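September, bench notes – hard water / descaler trial, Ornberg tap

8:40 am. Kettle element no. 2032 out of the Lirus bath. Scale came off in flakes this time, one long curl near the terminal end. Rinsed twice, dried on paper. Didn't weigh before rinsing (my fault, again). Weighed after, it's in the blue book.

Gisela wants citric instead of the Lirus stuff for the next round. Cheaper, doesn't stink. I say fine but then we keep the temperature the same or we can't compare anything. Element 2286 goes in citric after lunch.

10:15. Test strips from Slaoui are the old batch, the pink pad bleeds into the one next to it. Threw out three. Kumaresan says read them wet at the minute mark and ignore the color chart on the tube, use the printed sheet. Ok. Still think tap here is harder than what Plosesov sent us in the jugs, but strips won't settle it. Need to titrate. Who has the good buret??

11:30. Titrated jug water, 2 runs. Second endpoint was slow, went past it. Redo with fresh indicator, this one has gone brownish.
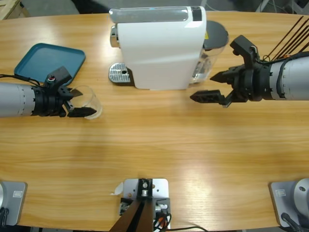
Next batch should be small appliances and not bare elements, Gisela's idea and I agree. Bare metal is too easy, acid gets at it from every side. In a capsule machine like the white one it has to go in through the clear tank at the back and come out of the chrome spout, and whatever settles in between stays there. Plan – tank full of citric, run half, let it stand, run the rest, then plain water. Lift out the perforated drip tray and do it seperately, I want any crust on it scraped into its own dish.

2:05 pm. 2286 in citric, lid on. Fizzing well at the bend, hardly at all on the flat part. Check at 3.

3:00. Still going. Leave it. Kumaresan to pull it if I'm not back, gloves are in teh second drawer.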